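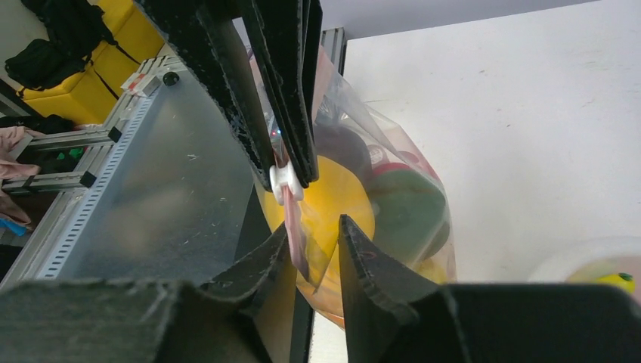 Melina Fragkou reckons clear bags are the only sort worth having for small toys, and her comment on my last post is what got me asking. Her words were "if they can see it they'll play with it, if they can't they'll tip the lot out looking". Fair enough, but I've still got a cupboard full of bags and no system, so I'm after advice.

We do a toy swap on the first Sunday of the month at the Festholm hall. People bring bits in, we bag them up and they go home with someone else. I've been using the big clear bags, with balls and soft toys and whatever else is small all in together. They look cheerful enough on the table but they slump, the plastic goes cloudy with creases, and the heavy things sink to the bottom so you only ever see the same two sides. Should I go smaller? Sort by type? Give up and buy boxes? Budget is tiny – I'd like to stay under 30 pounds for the whole lot.

3 answers

Tzavaras
Smaller bags, every time. I used to do the bagging for our playgroup and we went from big sacks to ones that hold 10 things at most, and it made the table so much easier to look after. Put the round stuff in first, because balls roll into the corners and give the bag a bottom to sit on, then flat things down the sides where they can be seen through the plastic. Soft toys last. Squash the air out before you tie it or it'll slide off the pile the minute somebody leans on the table (ask me how I know!).

I wouldn't sort by type, mind. We tried it and ended up with a bag of nothing but balls that came back month after month. Mixed ones go much quicker. The exception is anything with lots of parts, like puzzles or tea sets, which want a bag to themselves and a label with what's in it.

Oh, and if you buy a roll of 100 check the thickness first. The thin ones split at the knot. Ours did, all through November, and I was picking bouncy balls out from under the radiators for weeks.

Odidel
Boxes. Bags are horrible for the environment and you can't stack them.

Wetitz
Bit of both for me. I hang mine up – a clothes rail, some hooks, one bag on each – and children can look from underneath while the grown-ups look from above. Creases drop out a bit too once there's some weight in there. Don't overfill or the handles stretch.

Also please snip a few holes in each bag if little ones are going to be near them, and don't leave the empties lying about. We keep ours in a tin on the top shelf and ask for the bags back the next month. We get most of them. For the cloudy ones, a wipe with a damp cloth does help with the dust but it won't do anything for creases, so I keep those for dressing-up clothes.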